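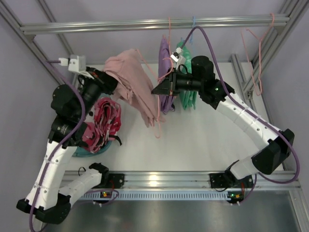 Recording Demonstrations for the Garment Hanging Task

Odstead Laboratory, Operator Procedures
Prepared by Shirley Doucette. Reviewed by Santosh Upadhyay.

Purpose

This procedure applies to all operators who record demonstrations on the two-arm garment cells by remote control. It covers cell preparation, the demonstration itself, and the labeling of finished recordings. Operators who are new to the cell must complete 22 practice demonstrations under supervision before their recordings are accepted into the training set.

Before You Begin

Confirm that both wrist cameras are sending a live picture to the operator station. Move each arm slowly through its full reach and watch the camera cable as you do so. The cable must keep enough slack to follow the wrist without catching on the hanger rail. If it pulls tight at any point, stop and reseat it.

Check that both grippers open and close completely. Fabric threads collect at the fingertips and should be removed with tweezers while the arms are powered down.

Place the basket on the left side of the table, within reach of the left arm. Load it with garments from the current task sheet. Garments should go in crumpled, as they would come out of a dryer. Do not fold them or arrange them by color.

Hang the hangers on the rail according to the task sheet. Some sheets call for garments already hanging at the start, and these should be left in place for the whole recording.

Recording a Demonstration

Step 1. Bring both arms to the start position and press the record pedal once. Wait for the tone. Motion made before the tone is not saved.

Step 2. With the left arm, take one garment from the basket. Grip it near a shoulder seam or the neckline where possible. Lift straight up until the fabric clears the basket, then pause briefly so that it can settle.

Step 3. Carry the garment toward the center of the cell at a steady pace. Keep the wrist high enough that the lower edge does not catch on the basket.

Step 4. Use the right arm to steady the hanger or to take hold of the second shoulder, as the task sheet directs. The two grippers should never close on the same fold of fabric.

Step 5. Guide one side of the garment over the hanger, then the other. If the fabric slips, recover it and continue. Recoveries are useful to the model and should remain in the recording.

Step 6. Release both grippers, withdraw the arms toward the front of the cell, and press the pedal again to end the recording.

A single demonstration may run for up to 900 frames. Recordings that pass this limit are closed automatically and marked incomplete.

Operator Conduct

Movements should be smooth and deliberate. Hesitation while the operator decides what to do next is recorded along with everything else, and the model will learn it. Plan the grasp before pressing the pedal.

Operators shall take a break after every 15 demonstrations. Reaching into the cell while the arms are powered is prohibited, including to retrieve a dropped garment. Use the hold switch at the station, wait for the indicator on the console to change, and only then enter.

Labeling

Assign one of the following labels to each recording before starting the next.

Complete: the garment is on the hanger and both shoulders are seated.
Partial: the garment is on the hanger but one shoulder has slipped.
Failed: the garment is on the table, in the basket, or on the floor.
Discard: a hardware fault or an interruption occurred.

A failed recording is not to be labeled Discard. Questions about a borderline case should go to Mervin Chisholm before the recordings are uploaded. Uploaded labels can be changed only by written request.

Revision 2, effective January 5, 2021. Replaces the procedure issued the previous April.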